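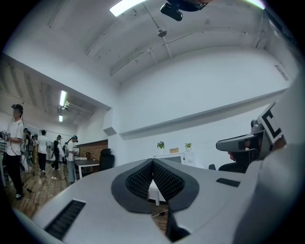 Visit report: Podska open day, ground-floor work rooms

Print | E-mail

2025-06-09

The ground floor at Podska is divided into two connected work rooms, and the open day took visitors through both. I went for the ceilings and the lighting. Our own building has the same change of height halfway along the floor, and we have to decide before August whether to level it or leave it.

Chunhua Deng, who manages the floor, led the group. She started in the higher room. The ceiling and upper walls are white, and the ceiling carries a fair amount of hardware: light fittings, a small round fixture, a thin rod running across at a diagonal, and parallel beams and ducts that have been left readable as beams and ducts. A long horizontal ledge runs along the plain upper wall on one side. I asked whether it was structural. It is a boxed service run, painted to match the wall, and it opens from below in sections.

The second room has a lower ceiling. The drop is 49 cm according to the drawing handed out at the door, which I did not check with a tape. It holds the ventilation for the rooms upstairs. Lighting there is by fluorescent tube with a smaller light nearby, and the change is noticeable when walking through – the higher room feels brighter at head height, and voices from the lower one carry into it clearly. Several people were standing and talking at the far end, and I could follow parts of two conversations without trying.

Gholamreza Ghaffari gave the short talk on lighting. The design target was 300 lux over the general floor, with task lamps brought in wherever detailed work is done. His readings from the last survey were on target below the fittings and fell to around 240 near the step in the ceiling. He put most of the loss down to the downstand, which shades a strip of floor on the low side. Moving one fitting closer would correct it, but the nearest fixing point is already used.

Glare came up in questions. Bare white surfaces spread the light well, and the bright fittings show strongly against them when looked at from the side. The proposed change is a prismatic cover supplied by Vular. One had been left on a table for handling. It is light, clips on at two points and can be removed with one hand. I would want to see it after a year of dust before ordering any.

Acoustics are weaker. The plan is for absorber panels from Stimetti, 100 mm thick, fixed to the underside of the low ceiling. At that thickness they use up headroom where there is least of it. Deng favors hanging them vertically along the side wall. Ghaffari prefers the ceiling and said so.

Notes on use of the floor:

– Desks in the lower room are white and are placed so that people can pass on the open side. Equipment is allowed to stand in the room between sessions.
– Anything fixed to the ceiling is entered on a plan kept by the door, with the load and the date. The plan was last reissued at revision 2.
– Cable drops are permitted only along the beam lines.
– Ceiling work is done by Bucur, on a call-off contract, and is booked a week ahead.

The ceiling plan is the item I would copy first. Ours is spread over three sets of drawings, one of which predates the sprinkler work. A single sheet with loads on it would have saved us a site visit this spring.

On the height question I came away leaning toward leaving the step in place. Leveling down would cost the brighter room its height, and leveling up means rerouting the ducts. Deng has offered to send the survey readings and the section through the downstand. I will circulate them with the floor-load figures when they arrive.

Print this page | E-mail this page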